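Voltar à pista

Sexta-feira, 6 de setembro de 2019

Fazia anos que eu não escrevia sobre corrida por aqui, e quem me lê desde o começo deve lembrar que este blog nasceu justamente por causa dela (os posts antigos ainda estão lá embaixo, com aquelas letras verdes horríveis, não tive coragem de apagar). Depois veio a mudança, o trabalho novo na Mistavero, o joelho, a preguiça, e fui deixando.

Em março comprei um par de tênis numa promoção, um número maior do que o meu, e eles passaram meses dentro da caixa, debaixo da cama. Quem me tirou do sofá foi o Wekesa Swai, meu colega de setor, que um dia me viu subindo a escada com a língua de fora e me convidou para treinar com ele antes do expediente. Eu disse que sim achando que ele ia esquecer. Não esqueceu! Na manhã seguinte, às seis em ponto, lá estava ele buzinando no portão.

A gente corre na pista do Curitz, que fica a quatro quarteirões da minha casa e onde eu nunca tinha entrado. Eu sempre fui de rua, de calçada quebrada, de desviar de cachorro e de lixeira, e confesso que tinha um certo preconceito com pista. Achava que dar volta em torno da mesma coisa ia me matar de tédio. Pois gostei tanto que agora fico chateada quando chove. O piso é macio, devolve um pouquinho do passo, e meu joelho, que reclamava de tudo, anda bem mais calado.

Na primeira semana fiz duas voltas andando e uma trotando, com vergonha das senhoras da caminhada, que me passavam conversando sobre receita de bolo. Na segunda já consegui trotar duas seguidas. O Wekesa anota tudo num caderninho, e pelas contas dele já somei 68 voltas desde que começamos, o que para ele é aquecimento e para mim é quase uma medalha. Ele quer que eu me inscreva na corrida da Vanar, no fim do ano. Disse que vou pensar, e estou pensando mesmo, com carinho e com um pouco de medo.

O que mais me pegou foi o silêncio de manhã cedo. Deixo o celular em casa, sem música, sem nada, e vou olhando para a frente.

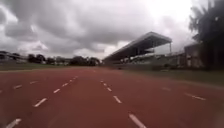

Quando era menina, meu pai dizia que a gente não devia olhar para o fim do caminho, só para o pedaço seguinte, e eu achava isso conversa de gente velha. Agora faço igualzinho: escolho um tracinho branco no chão, chego nele, escolho outro, e quando vejo a volta acabou. Na curva ainda perco o fôlego, e ali vale tudo, até xingar baixinho.

Depois passamos na padaria Mohamedi, que abre cedo, e tomamos um pingado com pão na chapa (o treino vai todo embora ali, eu sei). Se alguém por aqui corre em pista e tiver dica de meia que não faça bolha no calcanhar, por favor deixe nos comentários, porque a minha está terrível.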